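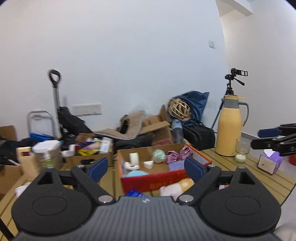
Damilola Uzor's view was that the left pad should be swapped before any more time went into the linkage, as the two pads have never been changed as a set and the closing force reads low on that side only. Lacroix did not agree. He pointed out that the reading was taken before the pivots were cleaned, and asked for it to be repeated.

Agreed: repeat the reading first, then decide on the pad.

## 1. Hand-held gripper, unit 2

- Kushnir reported play at the forward joints. The pins at the rear of the linkage are within tolerance. The forward pins were removed, wiped and refitted with the thin washers from Eze.
- Opening and closing are smooth over the full stroke. There is a slight catch near full close, more noticeable when the trigger is released slowly.
- Stroke counter stood at 594 at the start of the check. The last pin inspection was logged at 570, so the interval on the service card (200) was not due. The check was brought forward because of the catch.
- Ogunleye asked that the counter value be written on the card each time a housing is opened, including when no part is changed. Two entries are missing for September.

## 2. Finger pads

- Both pads to be cleaned with a damp cloth only. The solvent wipes leave the surface slick and are to be taken out of the kit.
- Replacement pads are held at Vidmont. Lead time was quoted as one week. Balogun to confirm whether they ship as pairs.
- Pad alignment: fingers should meet flat along the whole face. If they meet at the tip first, loosen the pad screw, close the gripper by hand and retighten. Do not correct it by bending the link.

## 3. Calibration

- Zero is to be set with the fingers fully closed and nothing between them. Kushnir found that the Zusotico script accepts a zero at any position and gives no warning. Lacroix will add a check.
- Width readings drift after long runs on soft goods. Cause not known. Uzor suspects the encoder coupling. Left open.

## 4. Wodari service sheet

Revision circulated. Comments received on the torque table only. Ogunleye wants the forward and rear pins on separate lines, as the current sheet gives one value for both. Accepted.

## Actions

| Item | Owner |
|---|---|
| Repeat closing force reading, both sides | Uzor |
| Ask Vidmont about pad pairs | Balogun |
| Zero check in script | Lacroix |
| Split torque table | Ogunleye |
| Inspect encoder coupling, unit 2 | Kushnir |

Next meeting Sunday, same room. Unit 2 stays off long runs until the force reading is in.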